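Operators wanted for two-arm fruit handling recordings

Flidetti is looking for five people to drive a pair of robot arms by hand, several hours a day, so that a learning system has something decent to learn from. The work is paid, it is on site at our Demlow workshop, and it is more tedious than most ads of this sort let on. Please read the whole thing before you apply.

A word about what this is for. The project is called Tritasow, and the claim behind it is that if a system sees enough good examples of a person moving soft, awkward things with two grippers, it will start to manage on its own. Maybe. We have 2,278 recordings from the first round and the results so far would not impress your grandmother. The trained arms do well with whatever they saw most of and get lost when a bowl is turned or moved a hand's width over. Some of us think the answer is more recordings. Others, including the person writing this ad, suspect the answer is better ones — slower, cleaner, and made by people who notice when they've done something daft.

You would sit at a desk with a pair of hand controls and carry out short tasks: pick up a strawberry without bruising it, lift one bunch of grapes off a plate, set things on a tray. Each attempt is recorded from start to finish. You then mark it as good, poor or spoiled, and write a line saying why. We reset and go again. 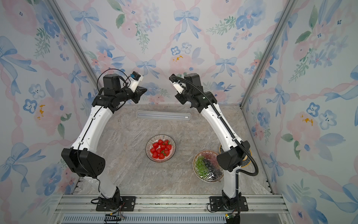 Words and photo: Domínguez, recording lead, Flidetti

The arms face each other over the food, and most of your day will be spent keeping those two grippers out of each other's way. There is a camera on top of the left gripper, so where you point it matters as much as where you move it. The bows and roses on the walls will be familiar to you by the end of your first shift.

What we're after

Patience, mainly. Steady hands help, and so does being able to tell the truth about your own work. In the first round, 344 recordings were marked good by the operator and thrown out on review. Usually the fruit had been squeezed, or the operator had nudged it into place with the wrong arm and hoped it wouldn't show. It shows. A spoiled attempt labelled as spoiled is useful to us. A spoiled attempt labelled as good teaches the system to squash strawberries.

You don't need a degree, and you don't need to have worked with robots. Gamers apply in large numbers and some are very good, but fast thumbs haven't counted for much so far. People who have iced cakes, repaired watches or packed eggs have done at least as well. You do need to be able to sit for long stretches, see fine detail on a screen (glasses are fine) and write a plain sentence in English.

Hours and conditions

Shifts start at 9 a.m. and finish at 3 p.m., with a paid lunch and a break every hour. Please take the breaks. Tired operators make sloppy recordings, and we would sooner have fewer. Training is paid at the full rate. The contract runs from February until the end of the round, and we can't promise anything past that. If the system learns what it's supposed to, we'll need fewer of you. If it doesn't, the funding may not be renewed. You should know both before you sign.

We record the arms, the controls and the workspace. We don't record your face or voice. Your labels are stored under an operator number, and you can ask to see everything held under yours.

How to apply

Send a short note to the Demlow front desk, marked Tritasow operators. Tell us about a fiddly job you've done with your hands, and one you made a mess of. A résumé is optional. Shortlisted applicants will be asked in for a paid trial session on the controls, and we'll let you know either way.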